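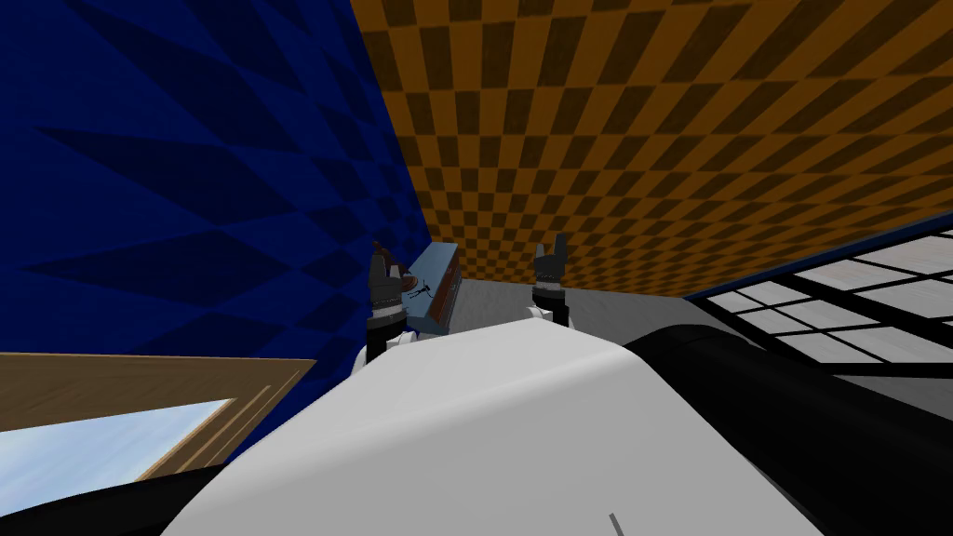
How long does it take to sell a house with an odd floor plan? Sixty-eight days, in our case, and I had bet Tarek lunch that it would take 300.

So let me back up. I'd had my license since February and the only listing anybody at Faller & Ostermann would hand me was the Jastetti place, out on Flostlow Road. Three bedrooms, three baths, and to get from any bedroom to any bath you had to go through the kitchen. Mr. Jastetti had built it himself over many years and I think he just kept adding the thing he wanted next wherever he happened to be standing. There was a pantry with a window seat in it. There was a hallway that ended in a very nice closet.

"Call it flexible," said Tarek Abdel Rahman, who had the desk across from mine and had been selling houses since I was in middle school.

"It's not flexible. I hit my hip on it."

"Then call it full of character."

I called it full of character. I also wrote "must be seen," and people came and saw it, and then they went home and bought something else. One couple got separated during the showing and had to phone each other. She was in the second bath. He was, as far as we could work out, also in the second bath, except it was the third one.

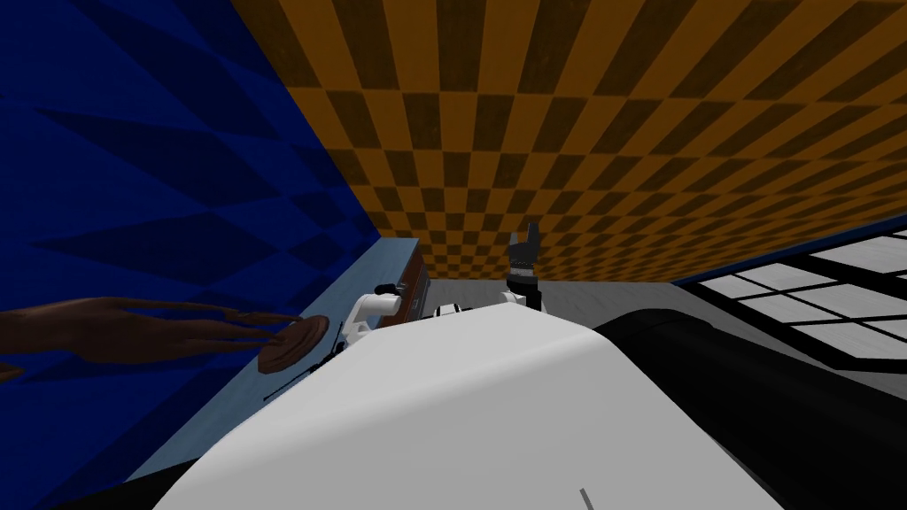 My boss wanted a price cut after the first month and I said no, give me one more weekend, and then I went out there on my own with a sandwich to figure out what I was even selling. I sat in the window seat in the pantry and ate and stared at the walls. Mr. Jastetti's daughter had told me to paint everything white, top to bottom, and I'd been leaning that way. But I kept thinking about those blue walls with the darker and lighter streaks running across them on the diagonal, and the orange and dark brown squares they ran into, and how I could still remember every bit of it when I couldn't have told you the color of one single room in the last ten houses I'd toured. White sells, everyone says so. White was also never going to get me from the bedroom to the bath. So I left the paint alone and wiped mustard off the window seat.

What I did do was throw out the listing and start over. I wrote it like I was telling my sister about it. I said the kitchen was in the middle of everything and you'd never eat a bowl of cereal alone in your life. I said the pantry had a place to sit (it does! it's lovely!) and that the closet at the end of the hall was the best closet in the county and you might as well walk to it. I said if you wanted to find the bathroom in the dark, you should practice.

Tarek read it over my shoulder and made a noise.

"You can't say 'practice,'" he said.

"Why not?"

He thought about it for a while. "Put it at the end, at least."

The Saturday people didn't care for it, the Sunday people sort of did, and then on the Monday after that a woman came by herself with a tape measure clipped to her belt. She didn't talk much. She walked from the front bedroom to the kitchen and stopped. Then the back bedroom to the kitchen. Then she opened the pantry, saw the seat, and sat down on it with her purse in her lap like she was waiting for a bus.

"My mother's moving in with us," she said finally. "And my two boys. I never know where anybody is."

I said well, in this house they'd have to come right past you.

"Yes," she said. "I see that."

She asked about the water heater and the roof, and whether the Jastettis would leave the stove. I didn't know about the stove, so I called the daughter from the driveway, and the daughter cried a little and said take it, take the stove, her dad would have wanted somebody cooking on it.
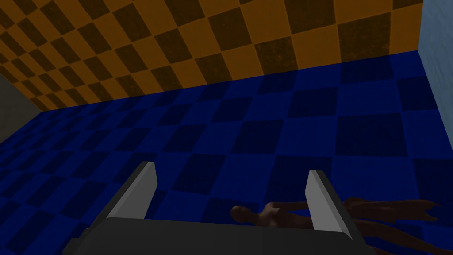 Orange, brown and blue, and not a drop of white paint.

The offer came in that night, a bit under asking, with a handwritten note asking if the closet shelves stayed. I told her they were nailed in so hard I didn't think they had a choice. Tarek took me up on lunch the day it closed. He ordered the soup and the sandwich and then a second sandwich to take home, and I paid for all of it.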